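When a Robot Squeezes Too Hard

Robots are good at doing the same job over and over. They are not as good at noticing when the job has gone wrong. This page is about a robot hand that broke something, and how people worked out why.

A robot hand is often called a gripper. Many grippers have only two fingers. The fingers move toward each other to pick something up and move apart to let it go. They don't bend the way yours do, and they have no skin to feel with. 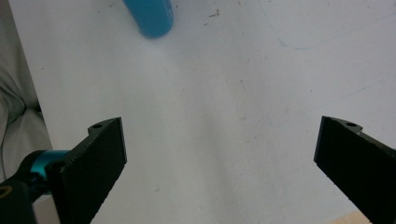
To pick something up, a gripper needs to know two things. The first is where the object is. The second is when to stop closing. If the fingers stop too soon, the object slips out. If they stop too late, the object gets squashed. A block of wood can take a hard squeeze. An egg can't.

What happened at Bravthorpe

The Bravthorpe workshop tests grippers on soft things. In November, a gripper called the Menden was picking up balloons and putting them down again. It had done this all morning. Then, just before lunch, it popped 2 balloons in a row.

The people in the workshop pressed the stop button first. This is the rule for any robot that does something it shouldn't. You don't reach in to fix it while it can still move. After that, they switched off the power and waited for the fingers to go slack. 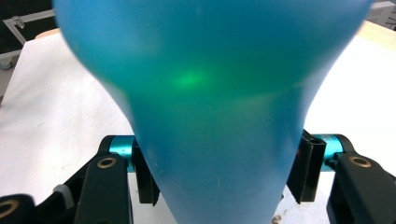 Written by the Grorkusard Young Readers desk

Why it happened

The Menden has a sensor that measures how hard it is squeezing. A sensor is a part that measures something and sends the answer to a computer. The wire from this sensor had worked its way out of its plug. The computer was getting the number zero all the time.

Zero means "I am not touching anything yet." So the computer told the fingers to keep closing. They were already touching the balloon, but the computer had no way to tell. It followed its instructions, and the balloon popped.

This kind of problem is called a fault. The motor was fine and so was the program. One loose wire was enough.

How it was fixed

The wire was pushed back in and held with a small clip. Then the workshop added a new rule to the program, called the Softić check. Before each grab, the fingers touch each other lightly. If the sensor still says zero, the robot stops and a light comes on. The balloon tests began again after the gripper had passed this check with nothing in its fingers.

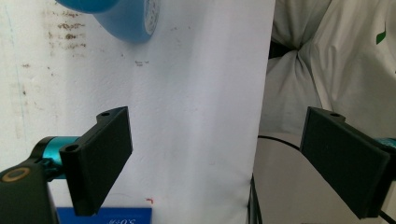
Staying safe near a robot

Stay behind the line on the floor, even if the robot is still. A robot that isn't moving may only be waiting for its next instruction.

Find out where the stop button is before the robot is turned on. It is usually big and red.

Keep your fingers, hair and sleeves away from moving parts. If something falls near the robot, leave it there and tell an adult.

Words to know

Gripper: the part of a robot that holds things.
Sensor: a part that measures something, such as light, heat or a squeeze.
Fault: a problem that stops a machine from working the way it should.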